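Sorting Mixed Paper and Board Before It Reaches the Baler

Recovered Materials Notes, from the Birncombe yard

Paper and board now make up the second largest stream through the Birncombe yard after ferrous scrap, and the questions we receive from account holders have shifted to match. Most of them concern grading: why a load priced as one thing at the weighbridge was paid out as another. The notes below set out how mixed paper loads are handled between the gate and the baler, what lowers the grade of a load, and what a supplier can do to keep it where it should be.

Inspection at the gate

Every load is weighed gross, tipped on the concrete pad, and inspected before the vehicle is weighed empty. The inspector looks at three properties: fiber type, moisture, and contamination. Fiber type decides the grade family. Moisture and contamination decide whether the load stays in that family, takes a deduction, or is refused.

Moisture is read with a two-pin probe. Ten readings are taken on a load of loose material and four on each bale of a baled load, spread across the faces. The probe is pushed in to its full depth, as the surface of a bale dries well ahead of its core and a shallow reading will favor the seller. Up to 10 percent moisture is accepted with no adjustment. Above that figure the weight is corrected to its value at 10 percent, and the correction is printed as a separate line on the ticket.

Contamination is judged by eye on loose loads. If the inspector and the driver disagree, a 50-pound sample is pulled from the pad and hand sorted on the table, and the result stands for the whole load.
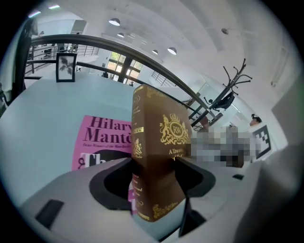 Books are the material most often placed in the wrong grade. A paperback is mostly uncoated groundwood or woodfree stock with a strip of hot-melt glue along the spine, and it can go through a standard guillotine and on to the sorted office paper line if the glue edge is removed. A hardcover is a composite. The boards are dense gray chipboard, the covering is cloth, coated paper or imitation leather, and the joint may hold mesh, thread and animal or synthetic glue. Decoration adds another layer: a thick brown volume with gold stamping on the cover and gold bands across the spine carries a thin film on its surface that does not pulp, and from the outside there is no way to tell metal leaf from pigment foil. None of this affects the page block. Once the case is cut away, the block is graded on its own fiber. The case goes to mixed board if the covering is paper and to residue if it is cloth or plastic.

Suppliers clearing libraries or storerooms should therefore present hardcovers apart from all other paper. A load that is entirely hardcover can be run as a single batch, with the guillotine set once. The same books scattered through office paper have to be picked out by hand, and the picking time is charged.

The debinding line

The debinding line at Birncombe is a Starkora hydraulic guillotine fed from a roller table. Books are laid flat, spine to the back stop, in stacks no taller than the clamp opening. The clamp closes, the blade drops, and the spine strip falls to a chute while the block and boards travel forward. Boards are lifted off at the next station and the blocks drop onto the baler conveyor. Output on a clean batch is 400 pounds per hour with two operators. On a batch of mixed sizes it is close to half that, as the back stop must be moved for each change of trim.

Blade life depends mainly on staples, corner pieces and clasps. Ring binders and lever arch files are not books for this purpose and must not be sent in a book load. Their metal goes to light iron after stripping, and the stripping is done at a separate bench.

Coated stock from art books and magazines is held back from the office grade. The clay in the coating reaches the mill as ash and reduces fiber yield. Coated blocks are baled alone once there is enough to fill a bale. 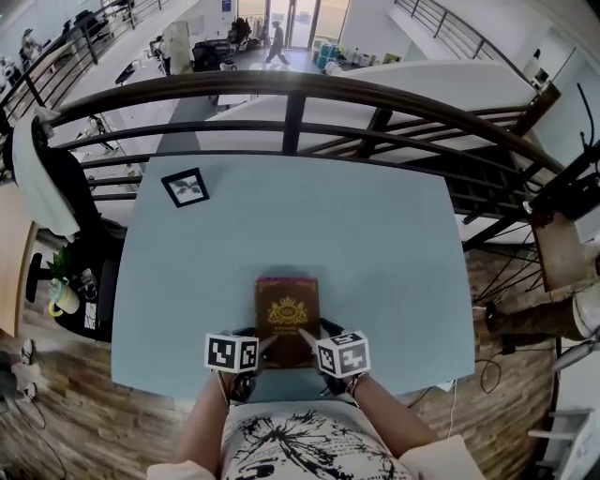 Reading time: 5 min

Small-format and security printed items

Small bound items cause a disproportionate amount of trouble in a paper stream. Pocket diaries, account booklets, checkbooks and similar pieces are too small for the guillotine clamp to hold safely, and they fall through the first deck of the screen along with bottle caps and broken glass. Whatever fiber they contain is then lost to fines. They should be boxed separately and marked.

Some of these items also contain more than paper. Covers may be a coated textile, pages may have a laminate on one side, and certain documents hold a chip and antenna between layers. Anything of this kind is refused in the general stream. It is accepted only as confidential material, under a sealed container account, and goes to the Flamus shredder in the enclosed bay. The output is a particle too short for most mills and is sold at the lowest paper grade or sent as fuel feedstock, depending on the month.

Identity documents that belong to an issuing authority should be returned to that authority. The yard will not take them from a third party under any type of account.

Wet strength and other refusals

Wet-strength papers do not break down in a normal pulper. They include some labels, beverage carriers, map paper and many kinds of paper towel. The field test is simple: soak a strip for a few minutes and rub it between finger and thumb. Ordinary paper pills and comes apart. Wet-strength paper stays whole. A load with more than a trace of it is downgraded to mixed.

Also refused in any paper grade are thermal receipt rolls, carbon paper, waxed board, food-soiled board, and paper that has been stored with oils or solvents. Burned paper is refused even where the damage is limited to the edges, as charred specks carry through to the finished sheet.

Bale specification

Outgoing bales are tied with five wires and must hold their shape when lifted by clamp truck. Bales that burst on the pad are rerun. Each bale is tagged with grade, weight and line number, and the tag is placed under the second wire so it remains readable in a stack. Bales of debound book stock are dense, and the stack height in the Mohammadi shed is limited to three.

Changes from March

The minimum weight for a separate hardcover batch drops from 400 pounds to 200 pounds. Loads below the new minimum will still be accepted and will be priced as mixed paper. Picking charges are unchanged. Account holders who deliver in gaylord boxes should note that box weight is deducted at a fixed 50 pounds per box unless the empty weight is marked on the side. The revised grade sheet is available at the weighbridge window.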